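A Visit to the Rundach Tableware Fair

In January I went to the tableware fair in Rundach for the first time. I have a small shop for kitchen things, and until now I ordered everything from catalogs. A customer asked me why my soup bowls are so heavy, and I had no answer for her, so I decided it was time to hold the things in my hands before I buy them.

The train from my town arrives at 8 in the morning, and the fair opens one hour later. I used this hour to drink a coffee at the station and to read the hall plan. It is a difficult plan. The halls have numbers, but hall 5 is reached only through hall 3, and on paper it looks as if there is a door from the street. I walked around the whole building before I understood this.

I began with the ceramics. The company Jestotora had a long stand with plates in gray, sand color and a dark green which I liked very much. The lady at the stand let me knock on the plates with my knuckle and explained that a clear sound means there is no hidden crack. I knocked on many plates. She was patient with me. Their bowls are thinner than the ones I sell, and the foot of the bowl is glazed also, so it does not scratch the table. The smallest order is one full carton of each color, and this is a lot for my shelf. 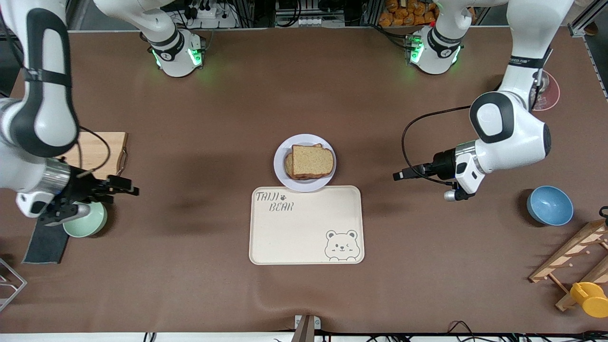
After the ceramics I wanted to see glass, but it was already noon and the aisles were full, so I went to eat first. The food at the fair is expensive. I had a potato soup with bread, and I must say the soup was good, even if the spoon was too big for the cup. I shared a table with a couple who run a guesthouse near the lake. They replace their coffee cups every spring and they told me to look at Espinoza, where the handles are wide enough for a man's finger.

They were right about the handles. The Espinoza stand was in booth 229, at the very end of hall 5, next to the emergency exit, and a cold wind came in each time the door opened. I took the catalog and ordered two cartons of cups in white. The delivery takes three weeks. I also asked if they repair a broken order or only send a new one, and they send a new one if you make a photo on the same day.

At Movik I looked at storage jars. The lids close well, but the price was higher than I can ask from my customers, so I only took a business card.

For other small shop owners who want to go, I have some advice. Wear flat shoes. Bring your own bag, the paper ones tear when you put catalogs inside. Write the price on the back of each business card while you are still at the stand, because in the evening I had a pocket full of cards and for half of them I did not remember what they sold.

My train home was late, but I found a seat by the window and read the Jestotora catalog until it was dark. I think I will take the green bowls.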